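Clear the Table Last

4 min read

I have a dining table that seats 7 if somebody is willing to straddle a leg, and for most of March we ate dinner on the couch. The table was busy. It had laundry on it, and mail, and a can of something I meant to carry back to the pantry, and whatever had come out of people's pockets since the weekend.

Every tidying book I own (I own too many, which is its own problem) says to start with the flat surfaces. Clear the table first! Feel the calm! I did that for years. I'd scoop everything into a laundry basket, wipe the table down, light a candle like a fool, and then the basket would sit in the hall until I needed the one thing at the bottom of it.

So I'd like to make the case for the opposite. Leave the table for the very end. Better yet, pile more on it.

I got this from my neighbor Hanan Daher, who moved apartments twice in one year and has opinions. When she tackles a room, she throws an old cloth over the biggest table in the place and everything homeless goes on top of it, clothes and cans and chargers all together. Then she works from the cloth. Folding happens there, sorting happens there, and the floor and the shelves get to be finished while the table looks like a yard sale. I thought it was madness until I tried it on my own living room and was done before lunch.

The cloth matters more than you'd think. Mine is an old bedspread, wrinkled beyond saving, and I don't even try to smooth it out. Small stuff doesn't roll off as easily, nothing scratches, and a plain light color makes it easy to spot the earring back or the tiny screw. You also need room for a second person, and I mean room to bend over and fold without elbowing anybody.

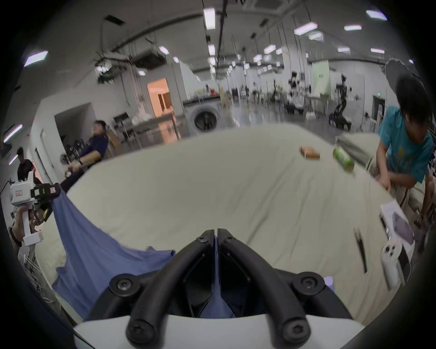

And please don't sort by category before you begin. My friend Dalal Nimri bought a set of Cako bins for exactly this, a bin for electronics, a bin for fabric, and so on, and spent a whole evening deciding whether a heating pad was electronics or fabric. Just pick up whatever is closest and walk it home. If it has no home, back on the cloth it goes until the end, and by then there are usually only a few of those and you're tired enough to be ruthless.

I know this won't suit everyone. If you have a cat, good luck. If you have to eat at that table at six, start at two and set a timer. But I've quit feeling bad about a covered table in the middle of a Saturday sort of mess, and my hall has been free of baskets ever since.

The heating pad lives in the linen closet now, by the way. Dalal still thinks it's electronics.

Contact | © Wirnalex Home Notes | Back to top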